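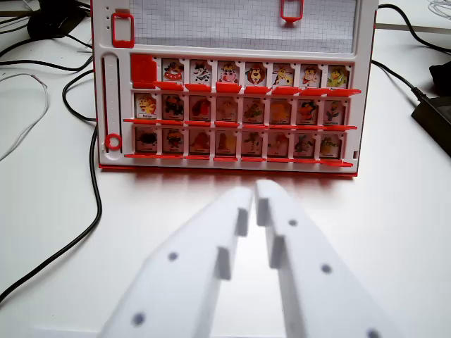
Manzano, April

Clilesex wrist recording set, for gathering manipulation examples

Clilesex is a set of parts and software for teams who want to teach an arm by showing it. A person guides the arm through a task, the set records what the wrist camera sees and what the arm and the fingers do, and at the end you have an episode which can go into training. It is made by Vandier in Manzano and it is delivered as one box with everything except the arm and the computer.

We wrote this page for people who already have an arm and who have already tried to record with it. If you are new to this work, please write to us before you order. The set is not difficult, but the first days go better when somebody has looked at your table and your cables.

What is in the box

Wrist camera in its holder, with cable and two spare screws
Pair of white plastic fingers, flat type with round holes
Mounting ring for the wrist (please tell us which arm you have)
Foot pedal with 3 buttons: start, stop, throw away
Ceseser recording software, license for one computer
Printed booklet, English, 27 pages
Task cards for the first recordings

The power supply is not included for the arm, only for the pedal. Customers asked us many times, so we repeat it at this place.

The fingers

The fingers are flat plates which come together at the tips, and they have small tabs on the inner edge. We tried thicker ones before. They were stronger, but they covered too much of the view, and the person who looked at the recordings afterwards could not say if the fingers had touched the part or had stopped in front of it. With the flat type you lose some force. For toys, cards, lids, switches and light boxes this is no problem. For a full bottle we would not recommend it.

The fingers stand very near to the lens, so they are a little soft in the picture when the focus is set on the work. Please do not try to correct this by focusing on the fingers. The learning system needs the object more than it needs a sharp finger, and the fingers are always in a place it can find.

The view from the wrist

We mount the camera low, so that both tips are inside the picture during the approach. The game board on our own practice table is seen in this way at the top of the page: the tips are below the board, and all three rows of character cards are in view, with the red ledges under them. In the top row, the tile at the far left is down over its picture and the other cards are showing. For a labeler this is a good starting view, because the state of every tile can be read from one picture.

The names on the cards are too small to read from there. This is normal and you should plan for it. If your task needs the arm to know which card is which, the approach must be part of the episode, from the far view to the near one. Do not begin to record when the fingers are already at the card.

Why we use a guessing game

When we show the set to visitors we do not show it with cubes. Cubes are easy to pick and easy to place, and after one afternoon everybody has good results and has learned little about the set. A board with small hinged flaps is closer to real work. The parts are small, they stand side by side, and a finger that comes two millimeters too far to the side will touch the neighbor. The plastic is also shiny, and the red color gives a reflection on a white table, so the camera has something to be confused by.

Shanti Tomar chose this game for our practice table. Her first idea was a keyboard, but a keyboard does not show in the picture if a key has been pressed or not. A flap does. She also liked that the board stands up, so the wrist has to turn and cannot only go down from above as in most picking tasks.

Any similar game will do for your own practice. You do not have to buy it from us and we do not sell it.

How an episode is recorded

Step 1. Put the board on the table and fix it. A strip of tape under the base is enough. When the board slides, the person who guides the arm begins to push more carefully with every episode, and this change of style goes into the data.

Step 2. Set the flaps to the start state that is written on the task card.

Step 3. Bring the arm to the far view. Press start on the pedal.

Step 4. Guide the arm to the flap, move it, and go back to the far view. Keep one speed as well as you can. Small corrections near the flap are welcome – the system has to learn how to correct as well.

Step 5. Press stop. If something went wrong, decide now. A missed flap which you then found and moved is a good episode and you keep it. An episode where a hand came into the picture is thrown away.

Step 6. Write the result in Ceseser with one key, good or not good. Do it directly. Ketill Mogensen once left the marking for the next morning and he had to watch everything again.

After 5 episodes we change the target flap. After one full set we move the board a hand's width and begin again. In the beginning people want to do 100 episodes with the board in the same place, and the result is an arm that can move one flap on one spot of one table.

Light and table

Use even light from above. A lamp from the side makes long shadows in every opening and hook, and the shadow moves with the arm. A white table is fine, but check that the exposure does not change strongly when the wrist goes from the table to the board. In Ceseser there is a switch to lock the exposure, and it should be locked before the first episode.

Cables can stay on the table. Some customers clean everything away and record on a perfect surface, and then they use the arm on a normal bench and it behaves badly. We leave black cables beside and behind the game board while we record. Only take care that no cable can be caught by the wrist, and that no cable is pulling at the board.

Near work

Near the board the picture changes very much. Only a part of the game is left in view, and the fingers take a large part of it. In return, the details are there. The card labels can be read (ours is a French edition, so the frog is Grenouille and the dog is Chien), and the raised numbers on the gauge at the side can be read from 12 downward until they become too faint. The little red ring at the bottom of the gauge is visible too.

Two points are important for this distance. First, the tips come together just below the flap, and between them one looks into the deep red channel inside the game. A beginner takes this dark area for an edge and stops too early. Second, the next flap is nearer to the lens than the flap you want, so it looks larger and it becomes soft. When you label the near part, name the flap by its card and not by its size.

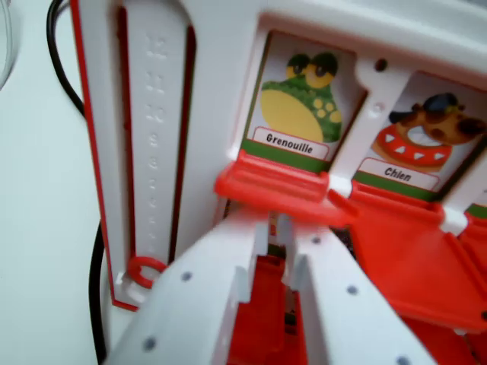 Ceseser recording software

Ceseser writes camera, joint positions and finger opening into one file for each episode, with one clock for everything. You can play the file back slowly, step by step, and cut the beginning and the end. You can not change the middle, and we will not add this. Several customers asked for a function to remove a bad moment from an episode, but after such a cut the arm jumps, and the training takes the jump for a movement.

Export goes to plain folders with pictures and a table. From there most training programs can read it with a short script, and one script is included as a start. Khrystyna-Mariia Polishchuk, who writes this part of the software, answers questions about other formats.

There is a counter for each task which shows how many episodes are marked good and how many are marked not good. Please keep both kinds. The not good ones are useful later, when you want to teach the system to notice that it has missed.

What the set does not do

It does not train anything. You need your own computer and your own program for this.
It does not measure force. If the task depends on how hard you press, you need another sensor.
It does not replace the emergency stop of your arm. The pedal stops only the recording.

Questions we receive often

Can I use my own fingers?
Yes. Send us a drawing and we will check if the tips are still inside the picture. Holes in the plates are good, they save weight and give the software fixed points to find the finger again.

Can I use two wrist cameras?
With two arms, yes, and each needs its own license. Two cameras on one wrist we have tried, but the second cable was always in the way.

How long does one operator work without a pause?
Shorter than you think. Unnur Damgaard guides the arm for most of our own recordings and she stops after each full set. Tired episodes are slow before the flap and quick after it, and one can see it in the curves.

Do the fingers wear out?
The tabs do, a little. Spare fingers are sold in pairs. Change both together, also when only one looks used.

Ordering and support

Orders go through the form on this site. In the message field please write the name of your arm, the diameter of the wrist flange and what you want to record. Phong Ninh reads all orders and will ask if something is missing. Schools and universities can borrow one set for a trial, when a set is free; the waiting list is kept by him as well.

Spare parts on stock: fingers, mounting ring, camera cable, pedal. The camera holder in black is sold out at the moment, the gray one fits in the same screws.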